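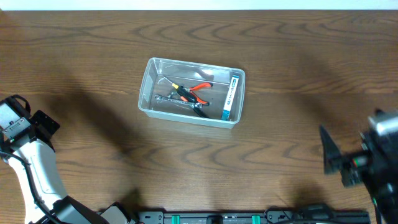 Drikholm Ministry of Defence Confirms Multi-Year Funding for Coastal Surveillance and Reserve Forces

PISILPORT, 12/01/2022 – The Ministry of Defence of Drikholm today confirmed a new funding settlement for the country's coastal surveillance network and its reserve forces. The settlement was approved by the Cabinet following the review of maritime security published last October and will be laid before the Assembly in the present session.

Under the settlement, 60 coastal observation posts will be repaired or rebuilt. Work will begin on the northern shore, where several posts have been out of use through successive winters, and will then move south towards the approaches to Pisilport. Two new patrol vessels will be ordered to replace craft that have reached the end of their service life. Both will be based at Trirkberg naval station and will operate under the existing coastal command.

The authorised strength of the Coastal Reserve will be set at 3616 personnel. Reservists will continue to serve in their home districts and will be paid for all training days at the regular forces rate. Employers who release staff for annual training will be able to claim the cost of cover through the scheme already in place for medical reservists.

Zoriana Shevchuk, Minister of Defence, said: "The review found that our people on the coast were doing demanding work with ageing buildings and too few boats. The Cabinet has accepted that finding in full. This settlement gives commanders a budget they can plan against, and it gives reservists and their families a clear statement of what will be asked of them."

The Minister added that the settlement did not alter Drikholm's defence commitments to neighbouring states. "We share our waters with partners whom we consult often, and they were informed of these measures before today's announcement. Our forces will remain of a size suited to the protection of our own coast and shipping."

Repair and maintenance of the observation posts will be managed by the Nazarenko Depot at Trirkberg, which will take on additional apprentices in the electrical and mechanical trades. Recruitment will be open to applicants from all districts. Applicants who have completed a recognised technical course may enter in the second year of training. Accommodation will be provided for those living beyond daily travelling distance.

The contract for the patrol vessels will be let by open tender. Bidders will be required to show that spare parts and routine servicing can be supplied within Drikholm for the working life of the vessels. The tender documents will be published by the Procurement Directorate, and a briefing for interested firms will be held in Pisilport before the closing date. Questions submitted at the briefing will be answered in writing and circulated to all registered bidders.

Spending under the settlement will be reported to the Assembly's Defence Committee every six months. The Ministry will also publish an annual statement showing the condition of each observation post, except where the Chief of Coastal Command advises that publication would harm security. District councils will be consulted on any post whose rebuilding requires the closure of a public road or footpath.

Notes to editors

1. The Coastal Reserve is a part-time force under the coastal command. Its duties include observation, harbour protection and support to search and rescue.

2. Requests for interviews with the Minister should be made in writing to the Ministry of Defence Press Office, Pisilport. Visits to Trirkberg naval station must be arranged in advance through the same office.

ENDS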